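Search this site Enter keywords Go

Plollum laundry handling project
Progress report to the Drulutano fund, May 23, 2025
Prepared by Normand Gagnon
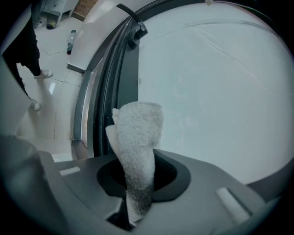

I'm afraid the main news this time is the fault with the grip, so I'll begin with that and come to the cheerful things afterwards. You'll remember from the January report that we were pleased with how Plollum was getting on with flat cloths and pillowcases, and that towels were next on the list. Towels have been harder on us than we hoped. When one is pinched in the middle and comes up in a tall, narrow twist, with a little flap curling out at the side and the rest trailing down into the opening, there is a great deal of loose cloth very near the moving parts. On 7 occasions the fingers failed to let go when told to. The controller believed they had opened and the arm carried on with its next move, still holding the towel.

On six of those occasions the person standing by pressed the stop button in good time and all we lost was a few minutes. On the seventh the arm pulled against a towel that had caught on the machine, and the wrist joint was strained before the force limit cut in. I'm very glad to say no one was hurt. We stopped all powered work the same afternoon, wrote the incident up, and sent the wrist to our friends at Plisov, who had it back to us quicker than they had promised (we owe them a cake!).

It took us rather a long while to find the cause, and I would like to be open about that. We first suspected the software and spent the better part of 2 weeks reading logs. In the end we took the gripper apart on the bench and found lint packed behind the finger slide, enough to hold it shut while the motor sensor still reported a full opening. Towelling sheds far more than the smooth cotton we had been using, and our cleaning routine had been written with the cotton in mind.

We have changed three things. The slide is now brushed out after every 20 towels. A small switch on the finger itself confirms that it has moved, so the arm waits for the switch and ignores the motor's opinion. And the force limit has been lowered for any move that starts inside the drum, which makes the whole business slower, but I think you'll agree that's a fair price for now.

The bench test is under way: 1,000 open and close cycles with lint added on purpose. We won't run the arm at the washing machine again until that is finished and I have signed it off myself. Meanwhile the hand-held work has carried on, and the team at our Au site have been patient and good-humoured about the change of plan.

As for money, the wrist repair came out of the contingency line and I'm not asking for anything further. I would, though, be grateful for your agreement to move the towel milestone back, and I'm happy to talk it through by telephone whenever suits you.

With warm thanks, as ever,
Normand Gagnon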